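3.2 Handling of brimmed headwear before display

Soft hats lose their profile at the crown, and handling is concentrated there. In the Vomness trials, the crown was taken at a single pinch point and the brim left free. Creases were recorded by their direction relative to the seam.
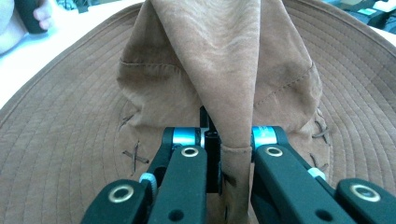
3.3 Work surface

All handling took place on a white foam board laid over a light wooden tabletop. The board spreads the load under the brim and is replaced after 20 placements. Following Dobos and Inskip, the crown was raised before the hat was transferred, with the brim supported by the board.

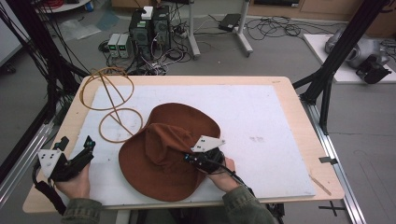 Figure 5. Brown bucket hat on the foam board, crown pushed up and folded to the right.

3.4 Placement on the stand

A placement was accepted when the hat remained on its support without correction. Of 1000 placements in the Pallbridge series, 341 required a second adjustment, most often a rotation.
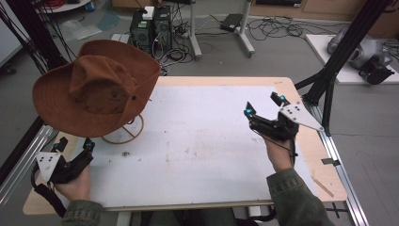 Rotation was scored by eye from the front of the hat. A plain crown gives little help in this respect, and scorers disagreed more often on unmarked hats. Where the crown carries a mark near the front, as with the dark paw-print logo on the brown hat, the mark was taken as the reference. Brim droop was scored separately.

3.5 Choice of support

Supports were compared by base width and by the area of contact with the crown. A narrow contact concentrates the weight of the hat and may leave a ridge in soft cloth.

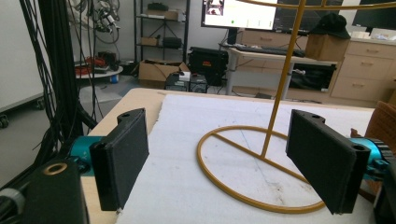

A wide base resists tipping when the hat is lowered off centre, but it takes up shelf depth. Both measures are reported for each support in the Roussel set.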